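実演による教示(じつえんによるきょうじ)

2020年3月12日(木) 文:技術用語編集室

実演による教示とは、ロボットに作業を覚えさせるために、人が自分の手または遠隔操作によってその作業を行い、動きの記録をロボットの学習に用いる方法の総称である。英語では一般に learning from demonstration または imitation learning とよばれる。日本語では「模倣学習」の語もよく使われるが、模倣学習は記録から動作を求める計算の側をさし、教示は記録を作る人の側をさすことが多い。本項では主に後者について述べる。

概要

産業用ロボットの動作は、長い間、位置を一点ずつ登録する方法で作られてきた。この方法は、部品がいつも同じ場所にあり、形が変わらない作業に適している。一方、布、ひも、袋のように置くたびに形が変わる物では、登録した位置がすぐに役に立たなくなる。そこで、同じ作業を人が何度も行い、そのたびに少しずつ違う状況と、それに対する手の動きを組にして残す方法が広まった。

一回分の記録は「実演」または「エピソード」とよばれる。ふつう、作業の開始から終了までの映像、指先の位置と向き、指の開き具合が時間の順に並んでいる。関節の角度や、指先にかかる力を加えることもある。

方式

教示の方式は、人がどこに触れるかによって大きく四つに分けられる。

直接教示は、ロボットの腕を人が手で持って動かすものである。追加の装置がほとんど要らず、動きがそのロボットで実行できることも最初から保証される。しかし、腕が重いと細かい動きが難しく、操作する人の体がカメラに写りやすい。二本の腕を同時に動かす作業には向かない。

遠隔操作による教示では、人は離れた場所、またはロボットの隣で操作装置を動かす。操作装置には、ロボットと同じ形の小型の腕、手に持つコントローラー、手袋型のセンサーなどがある。小型の腕を使う場合、操作する側を「リーダー」、従う側を「フォロワー」という。得られる記録はロボット自身の動きなので、学習に使いやすい。欠点は、一台のロボットと一組の操作装置を長い時間使い続けなければならないことである。通信の遅れがあると操作者は動きを小さく区切るようになり、その癖も記録に残る。

手持ちグリッパーによる教示は、ロボットの手先に近い形の道具を人が握り、ロボットなしで作業を行うものである。道具にはカメラが付いており、後でロボットの手先に付けるカメラとほぼ同じ位置から作業を写す。人は自分の腕の速さで動けるので、短い時間に多くの実演が得られる。家庭や店など、ロボットを運びにくい場所でも使える。

観察による教示は、人が素手で行う作業を外から撮影するだけのものである。最も手軽であるが、人の手とロボットの手の形が違うため、動きの対応を別に求める必要がある。

手持ちグリッパーの構造

多くの手持ちグリッパーは、向かい合う二本の指を持つ。指をリンク機構で支えるものでは、引き金や握りの動きがリンクを通して左右の指に伝わり、二本が対称に開閉する。指先の内側には、物が滑りにくいように細かい溝のある当て具を付けることがある。当て具の色を周囲の部品と変えておくと、映像の中で指先の位置を見つけやすい。 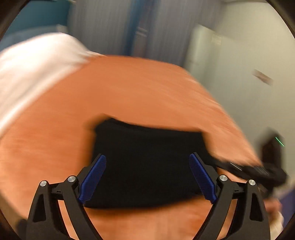

手持ちグリッパーに付けたカメラから見た布作業。青い当て具の付いた二本の指は開いており、間に黒い布がある。

手先のカメラから得た映像には、固定カメラの映像にない性質がある。道具とカメラは一緒に動くので、指は画面のほぼ同じ場所に鮮明に写り、手を速く動かしたときは机や壁のほうが流れて写る。ぶれの強い画像は位置の推定に使いにくいため、露光時間を短くするか、加速度と角速度のセンサーの値で補う。視野は広いほうがよいとされ、広角のレンズがよく選ばれる。その場合、画像の四隅が暗くなることがあるが、作業の部分が中央にあれば大きな問題にはならない。

指の開き具合は、リンクの軸に付けたセンサーで測る方法と、映像の中の指先の位置から計算する方法がある。後者は配線が要らず軽くできるが、指先が布の下に入ると値が途切れることがある。

布を対象とする作業

布の作業は、教示の研究でよく取り上げられる課題である。たたむ、広げる、つるす、重ねる、といった日常の動作が、どれもプログラムで書きにくいためである。布には決まった形がなく、つかむ場所が少しずれただけで、持ち上げた後の形が大きく変わる。暗い無地の布では、しわや縁の影が映像に現れにくく、どこが布の端であるかを見分けることも難しい。

広い布を扱うには、両手を使うことが多い。両手の作業では、左右の道具の記録を同じ時刻に合わせる必要がある。さらに、二つの道具の互いの位置も求めなければならない。一方の道具がもう一方のカメラに写っている時間が長ければ、この推定は安定しやすい。操作者には、両方の手をあまり離さずに作業するように頼むことがある。

布の実演では、次のような点が記録の質に影響する。

つかむ前に指を十分に開くこと。開きが小さいと、指が布を押して縁を動かしてしまう。

つかみ直しを省かないこと。失敗した後に直す動きも学習の役に立つ。ただし、同じ失敗を何度も繰り返した実演は別に分けて保存する。

開始時の布の形を変えること。毎回きれいに広げて始めると、学習したロボットは丸まった布を前にして止まることがある。

終了の姿をそろえること。どの状態で作業が終わったとするかは、操作を始める前に文書で決めておく。

収集の実例

Breka社とFlevard研究所が共同で行った布たたみの収集では、小型の布を対象として1,893件の実演が記録され、検査の後に1,852件が残された。除かれたものの多くは、左右の時刻のずれと、終了の合図の押し忘れによるものであった。操作者は、最初の100件を練習として行い、これは件数に含まれていない。

この収集で使われた「Bíró」は、両手用の手持ちグリッパーの名称である。初期の型は指の戻りが強く、長く使うと親指が疲れるという意見があった。11月に出た改良型では、ばねが弱いものに替えられた。ただし、厚い布をつかんだときの保持は初期の型のほうがよかったという報告もあり、現在も両方の型が使われている。

同じ布の作業を遠隔操作で集めたものとしては、Clastellの記録集がある。件数は2,000件を超えるが、一件の時間が長く、途中で操作者が手を止めている部分も多い。そのため、利用の際には静止した区間を短くする処理が勧められている。二つの記録集は座標の定め方が異なり、そのまま混ぜて使うことはできない。

学習への利用

集めた実演は、映像と現在の手先の状態を入力とし、次の手先の動きを出力とする模型の訓練に使われる。一つの時刻の動きだけでなく、少し先までの動きをまとめて出力させると、途中で迷うような細かい振動が減ることが知られている。

人によって作業の手順が異なることも考慮しなければならない。ある人は布を右から折り、別の人は左から折る。これらを単純に平均すると、どちらでもない中間の動きになり、作業が成り立たない。このため、複数の手順を区別して表せる模型を使うか、収集の段階で手順を指定する。手順を指定した場合、学習は容易になるが、変わった置き方に対する強さは下がりやすい。

課題

手持ちの道具による記録には、ロボットの腕の届く範囲が反映されていない。人が簡単に行った動きでも、ロボットでは関節の限界を超えることがあり、実行の前に確認が必要である。速さについても同じで、人の速さのままでは腕が追いつかず、時間を引き延ばして再生することが多い。

力の扱いも十分に解決されていない。布を軽くつまんでいるのか、強く引いているのかは、映像だけではほとんど区別できない。指先に力のセンサーを入れた道具もあるが、重さが増え、壊れやすくなる。

また、家庭などで収集する場合、操作者以外の人や部屋の中の物が映像に入ることがある。公開の前に顔や書類をぼかす処理が行われるが、その範囲の決め方は収集者によって異なる。

関連項目

遠隔操作、模倣学習、直接教示、エンドエフェクタ、柔軟物操作、手先カメラ

お問い合わせ | © 2020 技術用語編集室 | ページの先頭へ戻る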